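Ticket 1020: Wrist camera view tilted, drawer task won't score
Project: Dradside robotics club, simulation team
Opened by: Xuelian Liang
Date: October 12, 2024
Status: Open

Problem: We are using the Bresevton room for the drawer task. The robot should face the cabinet, reach for a handle and pull. The scorer gives us 0 for every run. The log says "target not in view" and then the run ends at step 12. No error before that.

What I tried first: restarted the simulator, cleared the scene cache, loaded the room again with the default start pose. Same result. I then saved the wrist view at the step where the run stops. 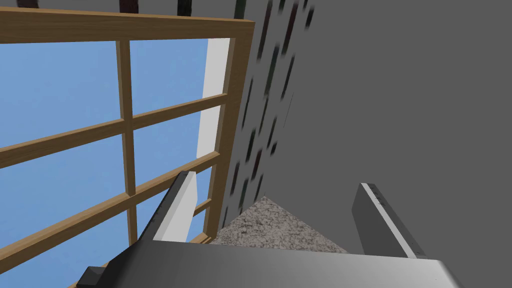 The fingers are open and the wrist is aimed at the corner by the window, with no cabinet between them. So the message is correct for that camera. I don't think the scorer is broken. I think the start pose is wrong, or the wrist camera is being used where the body camera should be.

Next I changed the camera setting in the task file from wrist to body and ran it 7 more times. The cabinet is in view now, straight ahead of the grippers, but the whole room is rotated. The planner reads the cabinet top as sloped and refuses to plan a reach. Wall texture also looks wrong, with rows of small dark patches. I left that alone.

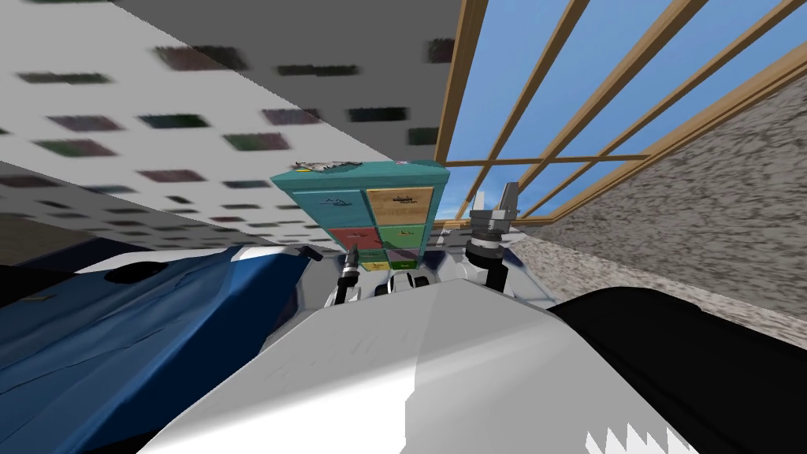 Aiguo Su: Check the roll value in the body camera mount. We had the same thing with the Oltmanns room. The file wanted degrees and somebody had typed radians. Leave the wall texture for a separate ticket, the scorer doesn't read it.

Xuelian Liang: Roll in our file is 20. I didn't set it, it came with the copy from the Filtmont branch. Setting it to 0 and running again tonight. Will post the log in this ticket.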